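Workshop notebook, March

Back on the Unau drawings. For anyone joining at this page: Unau is our name for the short-nosed flying boat, the one with the high wing and the expression of a disappointed uncle. We are doing the plan set in 1:50, four sheets, and the kit masters come after that if any of us are still speaking.

Sheet 3 has been redrawn again. Divya Varghese pointed out, with the calm of someone who had known for a week, that the hull sections and the side profile disagree about where the step is. The sections put it a hair forward of the wheel wells. The profile puts it a hair aft. Both hairs are mine. At 1:50 a hair is a decent fraction of a frame bay, and the people who buy plan sets are the kind who own dividers and use them.

I went back to the source prints and the error is older than I am. The general arrangement drawing was reissued when the hull was lengthened, and whoever did the reissue moved the station numbers but left the dimension line where it was. So the printed figure and the drawn line have been at odds for decades and every plan since has picked a side. I have gone with the station numbers, as the rivet lines in the beaching photographs back them up. Note to go on the sheet, bottom left, small type, no gloating.

Other changes to sheet 3:
Section at station 17 redrawn, chine was too soft.
Float strut fairings now match on both sides. They did not before. No comment.
Tailplane incidence added to the side view.
Grey tint on the control surfaces taken down a notch, it was printing like wet slate.

Afternoon on the wing masters. The centre section is finally square to itself. I cut the root rib slots on the little mill and checked the dihedral against the brace, and the left outer panel sits flat without being leaned on, a first. The right one still has a twist toward the tip that you can't see until you lay a rule along the trailing edge, after which you can't see anything else. I blame the resin. The resin was supplied by Erex, who say it is stable at room temperature and have evidently never met our room.
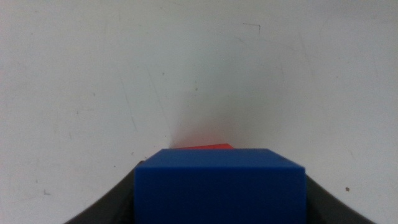 Float proportions next, and I want this written down before I change my mind a fourth time. The published side view gives the wing floats a lovely slim shape, all elegance and not enough buoyancy to hold up a sandwich. Every photograph says otherwise. They were stubby things with a flat front and a bottom that did its job and went home. Roughing the master out, the honest starting shape is nearer to that blue block, squat and wider than it is tall, with nothing going on along the top edge except the bevel at one corner. From there it is a matter of taking off the chines and a very modest bow. I had been starting from a long blank and carving away, and getting a long float each time, which should have told me something. New blanks to be cut short. Leave the sides near vertical until the strut holes are in.

Strut holes: drill before shaping. I have written this on the inside cover as well, and on the drill press.

Canopy. The Suvarna boys sent over a test pull for the vac-formed glazing and it is very clear and very nearly the right shape. The frames over the pilot's head are too heavy, and the rear quarter panel has a bulge that suggests the navigator was expected to wear a tall hat. The mould needs a shave of maybe a layer of masking tape on each side. I've marked the pull with a grease pencil and it goes back in the next parcel. They will complain. They complained about the last one and then it was perfect, so I consider the complaint part of the process.

Colours, or the annual argument. We have three schemes on sheet 4:
Delivery scheme, overall aluminium dope with black hull bottom.
Coastal patrol, grey over white, codes aft of the wing.
The Inda expedition machine, with the orange wingtips and the map painted on the nose.

The first two are documented about as well as anything gets. The Inda machine is known from one good photo, one bad photo and a retired fitter's memory that it was "sort of orange." The bad photo shows the tips as dark, so either the film was the old sort that turned orange to black, or they were red, or it was dusk. Divya leans red. I lean orange, mostly out of affection. The caption will say orange, with a question mark, and people can write in. They always do.

Print run. The quote for 1000 sets is barely more than the quote for half of that, the usual printer's trick, and we'll fall for it as usual. The folding is the real cost. A1 sheets folded to fit an A4 sleeve need to have the title block come out on top, and last time it came out on the inside, so every customer opened the sleeve to a large and beautifully rendered patch of blank paper. I have folded a dummy and pencilled the order on the panels. It is pinned over the light table. Please don't use it to protect the bench again.

Scale bar. Going on every sheet this time, metric and imperial, with a line asking people to measure it before they email us about the wingspan. Photocopiers stretch things. I have had the conversation often enough to recite both parts.

Left for the next session:
Finish right outer panel or admit defeat and recast.
Cut two short float blanks, drill, then shape.
Parcel to Suvarna with the marked canopy.
Rudder hinge detail at 1:10 for the corner of sheet 2, there is a gap there that looks like we forgot something, and we did.
Ask Divya for her tracing of the bow hatch. Mine has the hinges on the wrong side, or the museum's does.
Buy sanding film. Coarse. The fine stuff is in the drawer marked coarse.

Lights off at 9.40, mill covered, resin lid on properly.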